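Ticket 2798 - Desktop shuts down under load, front office
Site: Fostmont
Asset: Dell desktop, label 737
Raised by: Nazma Dissanayake
Assigned: Tahsin Debnath
Priority: 3
Status: Resolved, monitoring

Reported fault
Computer turns itself off without warning. Happens mostly in the afternoon when the monthly statements are being generated in Drultetti. No error on screen, no blue screen, just off. Comes back if left for a while, but if the power button is pressed straight away it runs for a minute and goes off again. Fan is noisy before it happens.

TD, first response
Asked user to confirm whether anything had changed at the desk. Machine was moved from the top of the filing cabinet to the floor in May. No new peripherals. Power board is shared with a monitor and a label printer. Asked user to plug the computer directly into the wall and report back.

ND, reply
Plugged into the wall. Went off again at 2:40 pm, same as before. The monitor and printer stayed on.

TD, remote session
Event log shows unexpected loss of power on each occasion, nothing logged beforehand. Disk health normal. Memory test run over lunch, no errors. Logged processor temperature at idle and it was well above what the other desktops at this site show. Started a Drultetti statement run with the log open. Temperature climbed steeply and the machine dropped out before the run finished. Behaviour is consistent with thermal shutdown. Requested collection for bench work. Loan unit issued from the Jastow cupboard.

TD, bench
Side panel off, front intake blocked with lint. Vacuumed the intake and blew out the case with the fan blades held still. Cooler removed. Existing thermal compound was dry and had cracked away from one side of the contact area. Cleaned the cooler base and the processor lid with isopropyl and lint-free wipes. Processor left in its socket with the retention lever down, as there was no reason to lift it.

With the cooler off, the other usual suspects were checked before reassembly. Capacitors between the Dell logo and the socket were looked at for bulging or leakage, and the board around the four cooler mounting holes was checked for cracks. The auxiliary CPU power lead was disconnected and its header examined for discoloured or loose pins.
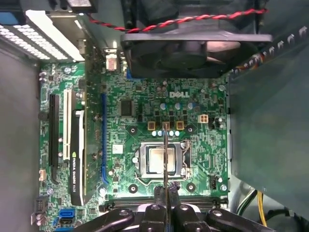

No fault found on the board, so I did not pursue a replacement. Power supply was tested separately on the load tester and held its rails within tolerance. It stays in service.

Cooler base checked with a straight edge, flat. New compound applied, small amount in the centre of the lid. Screws started by hand, then tightened a little at a time in a diagonal pattern. One screw had been only partly engaged when the cooler came off, which would explain the uneven compound. Fan lead and auxiliary power lead reconnected. Memory reseated while the case was open.

TD, testing
Booted first time. Idle temperature now in line with the other desktops. Ran a full processor load for 8 hours with the side panel on. No shutdown, no throttling recorded, fan audible but steady. Repeated the Drultetti statement run on a copy of the data and it completed normally.

Query from Juniper Oyelaran
Can we close this and swap the unit for one of the Venter spares instead? It is due for replacement anyway.

TD, reply
Spares have less memory and would need Drultetti reinstalled and relicensed. Recommend keeping the present unit until the scheduled replacement. Parts cost for this job is thermal compound only.

JO, reply
Agreed. Please make sure it does not go back on the floor.

TD, return to site
Unit reinstalled at the front desk. Placed on the shelf beside the desk with clearance at the front and back. Plugged into the wall, with monitor and printer left on the power board. Loan unit collected and returned to the Jastow cupboard. User shown the front intake and asked to keep paper trays clear of it.

ND, follow-up
Statements done this afternoon, no problems. Much quieter than it was. Sewwandi Dissanayake at the back desk says hers has begun to sound the same way, should she put in her own ticket?

TD, reply
Yes please, separate ticket, with the asset number from the label on the case. Leaving this one in monitoring until the next statement run, then closing.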